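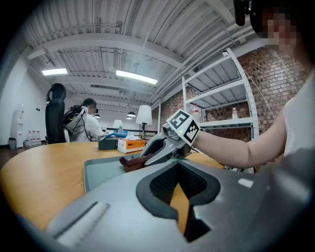 Da-eun Yoon asked on the course forum why we bother with small wash trials at all, when Zodetti has a survey of 3,027 shoppers saying its softener keeps knits soft for longer.

Fair question, and most of this handout is an answer to it. A big survey is good at telling you what people say. Whether the sweater is any softer is a different matter, and the shoppers were never handed two sweaters and asked to tell them apart. They were asked if they agreed with a sentence the company had written. I'd be surprised if many people disagreed.

Week 9: Claims about fabric care

Read the Zodetti leaflet and the Skarska report before class. The Skarska report is longer and duller, and I trust it a little more, mainly for its appendix.

What "softer" is measured against

"Up to 59 percent softer" sounds like a result. Look for the other half of the comparison. In the leaflet it is a footnote: "versus fabric washed in water only." Hardly anyone washes a wool scarf in plain water and nothing else, so the comparison tells a buyer very little. The words "up to" also mean that the best piece in the batch sets the number. We never learn what the ordinary piece did.

Skarska compares its product with a plain detergent wash, a fairer test. It still picked the detergent itself and doesn't name it.

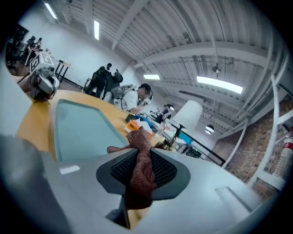
How softness gets scored

Two methods come up in the readings.

Hand panels. People feel a cloth and give it a score. Cheap, and close to what a buyer does in a store. The trouble starts when the panel can smell the softener. Perfume pushes scores up, and I have yet to see a leaflet that mentions how it was dealt with. Skarska used 60 panelists and says they were "blinded" – to the label, as far as I can tell, which does nothing about the nose.

Bending tests. A strip of cloth is pushed over an edge until it droops, and the length is read off. Easy to repeat, but stiffness is only part of what people mean by soft. Knits also curl, and a curled strip gives a poor reading.

If the two methods disagree, don't average them. Report both.
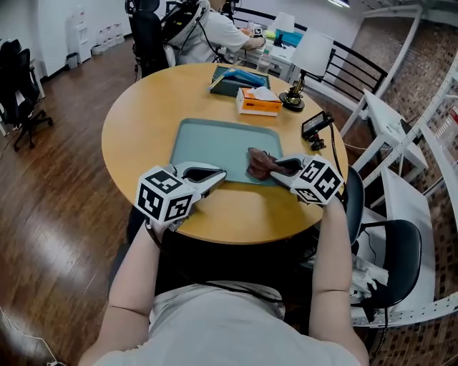 Gil-soo Chae objects that by these standards no claim on a store shelf would survive, and that I am asking a bottle of softener to meet the rules for a drug trial.

Maybe so. I'd settle for three things on the label: what it was compared with, how many washes, and who did the scoring. A company that ran a decent test already has all of them in a file.

Due 6th April: one page on a fabric care claim of your own choosing. Copy out the claim word for word, footnotes included. Seo-ah Koo has the sign-up sheet.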